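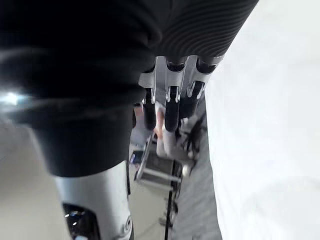
I-seul Bae says the Siltberg court book should have gone online years ago, and that anyone who has tried to read it on the old microfilm reader in Flelcombe will agree. Well, I have tried, and I do agree! I got through four pages before my eyes gave out, and two of those were blank.

So it's good news that the whole book is now up on the Flelcombe library's history pages, free to read, with English next to the original. It opened to the public on 07/07/2022 and I spent most of my evening in it when I should have been making dinner.

If you haven't run into the Siltberg book before, it comes from the displaced persons camp that was set up in the old brickworks there after the war. The people in it had mostly come out of the ghettos and camps, and they were waiting on papers for somewhere, anywhere. While they waited they ran a good deal of the place themselves, and that included a court. Three judges, picked by the residents, a clerk, and a man with a bell who went around telling people when they were due. The military government put up with it as long as nothing serious came before it (serious cases went to their own officers), and the book is the clerk's record of what did come up. 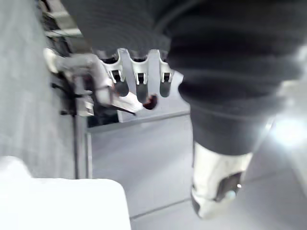

Ziad Yammine
Local History Reporter

There are 106 cases in it, across one winter and the spring after. Most are small. Somebody's stove pipe was taken. Somebody read another person's mail. Two families shared a room with a blanket hung down the middle, and the blanket kept moving, and they were back in front of the judges three times over it. The fines were paid in work, usually wood chopping or kitchen duty, and one man who owed two mornings in the kitchen asked if he could stay on there after. The court had no objection.

What got me, though, was the list of house rules at the front. It has 31 of them, written by the residents' own council, and you can see where they argued. Rule 9 says a person can't be put out of a room without a hearing. Somebody crossed that out, and somebody else wrote it back in, in bigger letters. Svatopluk Kopecký, who did the translation, told me he went back and forth on how to show the crossing-out on the web page and in the end just put both versions in. I'm glad he did. These were people who had lived under other people's orders, posted on walls, with terrible things behind them, and here they were fighting over commas in their own.

Kopecký was careful to say that the court wasn't loved by everybody. A few residents refused to come when called. One told the clerk he'd had enough of lists with his name on them, and the clerk wrote that down too, word for word, and the case was dropped.

The names are a touchy matter, and there was a long back and forth about them. For now the online version gives initials only in cases about family matters, and full names everywhere else. Rasha Tannous at the library says relatives can write in if they want a name covered or, the other way around, put back. She has had letters of both kinds already. The original book stays in the reading room at Flelcombe, and you can ask to see it, but you'll need to call first and leave your pen at the desk.

Still to come is the second volume, which is in worse shape. It got damp at some point and 67 of its pages are stuck together. A conservator is working on those now and the library hopes to have the first batch scanned by October. There's also a name index on the way, with 1000 entries typed up so far, and Tannous would be very happy to hear from anyone who reads Yiddish handwriting and has a free afternoon here and there.

The library's phone is answered in the mornings. Ask for the history desk and say it's about Siltberg.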